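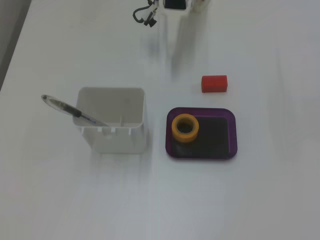

The gripper over the test table, with the pen pot, the purple tray and the little red block.

I've been following the Stendby project for a while now, and on 9th July the team finally put out the result I'd been nagging them for. The short version: their arm has got noticeably better at tidying a table, and they did it by feeding it messier practice, with hardly any extra training on top.

Let me back up a bit. Stendby teaches a robot arm small desk jobs by having a person steer it through them over and over. Pick up the block, put it on the tray. Take the pen out of the pot. Each go is recorded, and a program called Trollier learns from the recordings what to do when it's left to get on with it. So far so normal, plenty of labs work like this.

What the group wanted to know was whether all those recordings need to be good ones. Up to now they'd thrown away any go where the person fumbled, dithered or had to try a second time (I've had a turn at the controls myself and mine would all have gone in the bin!). For the new work they trained Trollier twice. The first version had 3,000 clean goes. The second had 2,000 clean ones, plus 1,000 where something went wrong and the person put it right.

Same total, same arm, same table. Then each version was given 100 fresh attempts, with the objects put down in places it hadn't been trained on. The clean version finished 61 of them and the mixed one finished 78, and I did ask them to say that again.

Most of the gain came from second tries. When the clean version missed the block it tended to close its fingers on nothing and carry on to the tray as if all was well, which is quite funny to watch the first few times. The mixed version would more often stop, lift, shift over a little and have another go. Pens were still a pain for both of them, mind you. Anything leaning in a pot at an angle seems to be hard work, and the write-up admits the scores there were close enough that you shouldn't read much into the difference.

There are other limits too. It's one arm and one table, and the lighting was kept much the same all the way through. A reader at Albers, where they run a similar set-up, told me they'd like to see it done with softer things like cloth before getting excited. Fair enough – I'd like to see that as well. The team also can't say yet how many fumbled goes is too many. They tried a half-and-half mix early on and it made the arm hesitant, but that was a small trial and they haven't published the numbers.

The recordings are going up on Celuron, the group's data page, in August, fumbles and all. A second round of tests is planned with a different gripper, and I'm told the pen pot is staying in.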